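Workshop Guidance: Opening, Emptying and Keeping Cardboard Cartons

Issued by the Zedton Shared Workshop for all bench users. Comments should be addressed to Kadri Strazds at the stores desk.

Goods reach the benches in cartons of every size, and a good deal of damage is done in the few minutes between the door and the shelf. Users are asked to follow the advice set out below whenever a delivery is opened.

Before opening

Clear the bench and wipe it down. A pale, plain worktop is preferred, as small screws and washers show up well against it. Check the label against the order and note any crushed corners before the tape is cut. Set the blade of the knife no deeper than the thickness of the board. 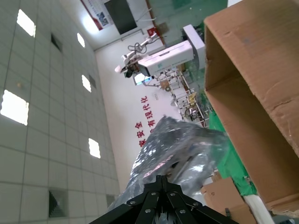 Large cartons should be opened on the floor and smaller ones on the bench. Keep the two apart from the outset, and leave a clear path on the matting for anyone passing with a trolley. No carton weighing more than 14 kg is to be lifted by one person.

Removing the contents

Fold back the outer plastic fully before reaching inside. Where it is long enough, drape it over the side of the carton. Take hold of the item itself, never the wrapping, and support it from beneath until it is clear of the rim. If flaps obstruct the work, they may be cut away, although a carton without flaps cannot be used for returns.
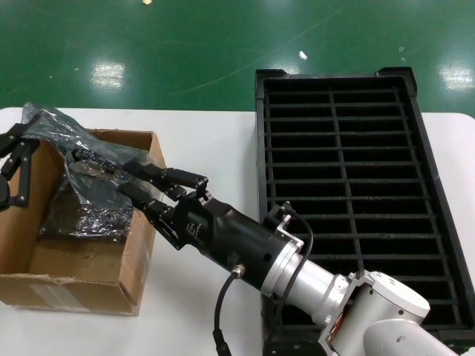 Open carton on the bench, with the wrapped item still inside.

Wrapping should stay on until the item has reached its final place. Plundasex film and similar products may be used a second time if they are free of tape. Shiny anti-static bags are to be laid flat and stored separately, and any with a hole or split must be discarded.

Look through the carton once more before it leaves the bench. Instruction leaflets and small fixings are easily trapped in a folded bag, and Tarık Akgül keeps a tin of unclaimed parts in the stores for those who have missed something.

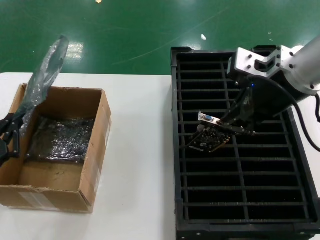 TRAYS AND SORTING

A slotted tray placed beside the carton saves a great deal of reaching. Long, narrow compartments suit flat or slender parts, which should be put in from the far side first so that the hand does not pass over filled slots. Label the rim with removable tape only. Trays are to be returned clean to the Kocabaş rack by the end of the session.

Flattened cartons are collected at 16:30. The stack by the door must not exceed 30 cartons.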